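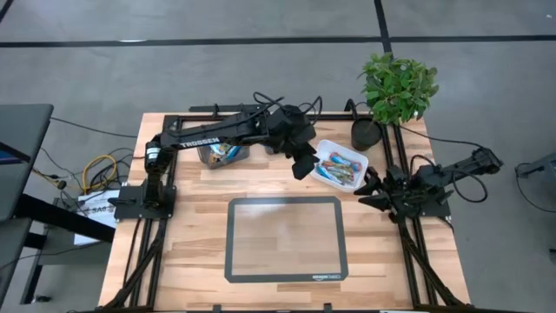 Learning to bake rye bread, the slow way

I've been putting off writing this one for weeks, mostly so I could say I had it figured out first. I don't! But the loaves coming out of my oven now are ones I'd happily serve to guests, and back in October I was making something closer to a doorstop, so I think I've earned a post.

Some background for the new people. I grew up on soft white sandwich bread and thought rye was the thing you got by accident when the deli ran out of everything else. Then I spent a long weekend at a little guesthouse called Gasser, up in the hills, where breakfast was dark bread with butter and a boiled egg. That was it, every morning, and I've been thinking about that bread ever since. I asked for the recipe and got a very friendly shrug and the words "flour, water, salt, wait." So I went home and started waiting.

The starter was the easy part, to my surprise. I already had a wheat one in the fridge, so I took a spoonful and fed it nothing but whole rye for four days. Rye starter is a different animal. It doesn't get stretchy and stringy the way wheat does, it just puffs up like wet cement with ambitions, and it smells like apples and then, if you forget it, like nail polish remover. (I forgot it twice. It forgave me.)

The dough is where I went wrong, over and over. I kept trying to knead it. If you've baked with wheat your hands want to do all that folding and stretching, and rye just glues itself to your knuckles and the faucet and somehow the cat. What you want is a bowl, a wooden spoon and wet hands. Stir it until there's no dry flour left, scrape it into a greased tin, smooth the top with a wet spatula and walk away.

My friend Wumpini Kyei finally sorted me out over the phone. I was complaining that my loaves kept splitting along the side and collapsing in the middle, and she asked how long I let them rise in the tin. I said until doubled. There was a long silence. Rye doesn't double, or mine doesn't anyway – it comes up by maybe half, you see little pinholes on the surface, and that's when it goes in. I'd been leaving it hours too long, and the whole thing was running out of puff before it ever met the heat.

The other thing is the cutting. You're supposed to let it sit a full day before you slice it, and I am a person who eats the heel of a loaf while standing at the counter burning my fingers. With rye you really do pay for that. The middle is gummy and sticks to the knife, and you think you've underbaked it, so next time you bake it longer and end up with a crust you could tile a roof with. I now wrap it in a dish towel as soon as it's cool and put it on top of the fridge where I can't see it.

On flour: I've tried two so far. Nosdale whole rye is coarse and a bit grassy, and it drinks up water like crazy, so add a splash more than you think. Neretti is finer and makes a neater loaf that slices well for sandwiches, but I miss the chew. At the moment I'm mixing them half and half and feeling pretty smug about it.

Seeds are a rabbit hole. Caraway is the classic and I love it, but my husband says it tastes like a candle, so I've switched to sunflower, soaked overnight so they don't steal water from the dough. Toasted first is even better. I also tried a handful of chopped walnuts and a spoon of molasses last time, and that one was gone by the next evening with nothing left but crumbs on the board.

It keeps forever, too. I had a loaf go 11 days wrapped up in the bread box and the last slices were the best ones, toasted, with cold butter and way too much salt.

Next up I want to try a scald, where you pour boiling water over part of the flour the night before and it goes sweet and sticky. I've got a bag of Nosdale set aside for it and a free morning coming up. If any of you have done one, tell me how thick it should be before it cools down, please!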